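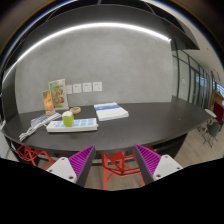
Arbeitskreis Tiergesundheit Ferkau

Guten Abend zusammen! Ich habe versprochen, ein paar Zeilen über unsere Fortbildung zur Moderhinke beim Schaf zu schreiben, und weil ich mich bekanntlich schlecht kurzfassen kann, werden es eben mehrere Beiträge. Holt euch einen Tee.

Zuerst ein riesiges Dankeschön an alle, die im Februar den Weg nach Ferkau auf sich genommen haben. 78 Anmeldungen, und das mitten in der Lammzeit! Manche von euch sind zwischen zwei Stallrunden gekommen und nachmittags gleich wieder los. Das rechne ich euch hoch an.

Am Vormittag ging es um die Diagnose. Wie unterscheide ich eine beginnende Moderhinke von einer harmlosen Entzündung im Zwischenklauenspalt? Wann lohnt sich der Tupfer, und von welchen Tieren nehme ich ihn? Die Runde aus der Praxis Shenoy hatte viele Klauenbilder dabei, und bei etlichen waren wir uns im Saal herrlich uneinig.

Viel diskutiert wurde über das Ausschneiden. Ich habe das selbst noch so gelernt: ordentlich weg mit dem losen Horn, bis alles sauber aussieht. Inzwischen sind wir da deutlich zurückhaltender, denn blutende Klauen heilen schlechter. Einigen älteren Kolleginnen und Kollegen (mich eingeschlossen) fällt das Umdenken schwer, aber die Argumente waren gut.

Dann der Bericht vom Hof Brodgate, für mich der schönste Teil des Tages. 356 Mutterschafe, jahrelang immer wieder Lahmheiten, und dann ein Sanierungsplan mit Klauenbad, getrennten Gruppen und konsequentem Ausmerzen der Tiere, die nicht heilen wollten. Erzählt wurde auch von den Rückschlägen, etwa von einem zugekauften Bock, der zu früh in die Herde kam. Danke für so viel Offenheit!

Wer zukauft, sollte sich den Punkt Quarantäne noch einmal zu Herzen nehmen – getrennte Weide, eigene Stiefel, Klauen bei Ankunft und vor dem Einstallen ansehen.

Die Handzettel von Pirkeo zum Klauenbad waren schon mittags vergriffen. Wir lassen nachdrucken, 14 Bestellungen liegen bereits vor. Wenn ihr auch welche möchtet, schreibt mir einfach hier drunter, gern mit Stückzahl.

Und falls jemand eine dunkelgrüne Thermoskanne vermisst: Die steht bei mir im Büro und wartet. Kommt gut durch die restliche Lammzeit, ihr Lieben, und meldet euch mit euren Fragen!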